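Filed under: Desk Notes, Structural Software

Search this blog... Go

**Moving an old frame model into Saltberg (and the base fixity mess)**

So I spent most of last week dragging a mezzanine model out of Flenela and into Saltberg, and I want to write it down while I still remember which buttons I pressed. If you've never used either, Flenela is the frame analysis package our office ran for years, and Saltberg is the one we pay for now. They both do steel frames and they both think they're doing you a favor when they import each other's files.

The model is nothing fancy! It's 688 members, two levels of storage platform, a few braced bays, and a stair that somebody (me) modeled badly years ago. The client wants to hang new ductwork off the lower level, and I need to know if the beams can take it. In Flenela this would be an afternoon. But the old license is gone, the file is all I have, and Saltberg opens it with a cheerful green bar and then shows 1455 warnings in a window you can't resize.

Most of those warnings are junk. Something like "section name not recognized, nearest match used" over and over for every piece of the same channel. You can fix the whole lot in one go under Sections > Remap, where you pick the old name on the left and the real one on the right and hit Apply to All. Do that before you look at anything else, then close the file and reopen it. The warning list only refreshes on open, which took me a good half hour to figure out.

After remapping I was down to 133 warnings, and those were the ones that mattered.

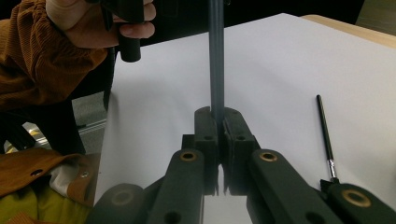

Supports were the big one. Flenela stores base restraints as six separate yes/no values at each node, and Saltberg wants a named support type, so the importer guesses. Any node with all three translations held and even one rotation held gets turned into "Fixed." My column bases had the twist about the vertical axis restrained and nothing else on the rotation side, so they should have come in as pins. Saltberg made every one of them act like that slender rod squeezed at its lower end between the two finger pads, gripped from both sides and standing straight up. Great if that's what you've got! Mine are thin plates with two anchors each, and there's no way I'm counting on them for moment. With the bases fixed, the sway dropped so much that I sat there feeling pleased with my younger self for about a minute before I got suspicious.

The fix is to go to Supports > Import Rules and change "Any rotation" to "All rotations," then import again from scratch. Changing the rule on a model that's already open does nothing. You also have to redo your section remap unless you saved it as a template first, so save it as a template first. (I did not.)

Member end releases were better. They came across fine on the beams, but on the braces Saltberg dropped the release at the second end if the brace had been split at a crossing node. There were 70 of these. I selected them by group and put the releases back by hand, then ran a quick unit load case sideways to see if any bracing was picking up bending. A couple were, and both were in the bay by the stair, which figures.
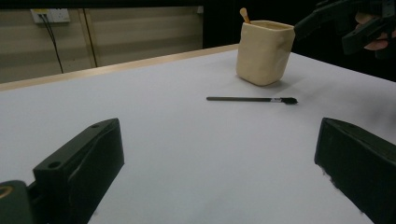

Load combinations, okay. Those don't import at all. The load cases do, with their names chopped at twelve characters, so my "Storage live upper" and "Storage live lower" both turned into "Storage live" and I had to open each one to see which was which. Rekha Vashisht left a comment on my last post recommending the Kaimal add-in for this, and I'm glad she did. You paste your combinations in from a spreadsheet, it checks the case names against the model, and it complains in plain English when they don't match. It runs slow on my laptop and it once ate my clipboard, but I'm keeping it.

One thing to watch with Kaimal is the sign on self weight. Saltberg applies self weight as a positive factor going down, and my old spreadsheet had it at minus one because Flenela wanted it that way. The first run had the whole platform gently floating upward. Always look at the total vertical reaction before you look at anything else! I added up the dead load on paper, compared it to the reaction table, and that caught it right away. 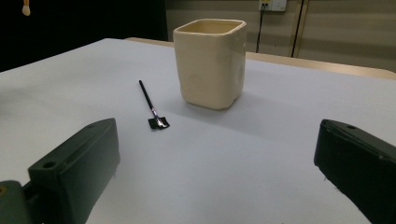

Then there's units. The file header said kips and feet, the sections came in inches, and the area loads landed as psi. I can't blame Saltberg for that one, since the old file had a mixed unit set I must have made up myself back in some busy December. Settings > Units > "Trust file header" was ticked by default. Untick it, and it asks you about each quantity one at a time. Slow, but you only do it once per model.

The ductwork check came out fine on all but one of the lower beams, by the way. That one was already close and I'll probably just ask for the hanger to move over to the next beam. Kuldeep Bisht over at Sorside is doing the duct layout and he's usually easy about that sort of thing if you catch him before the drawings go out.

I still have two more Flenela models to bring over, and one of them has cables in it. I haven't found any cable option in the import rules yet. If you've done a cable model in Saltberg, leave me a comment with which version you were on, because I'm two updates behind and would like a reason to stay there.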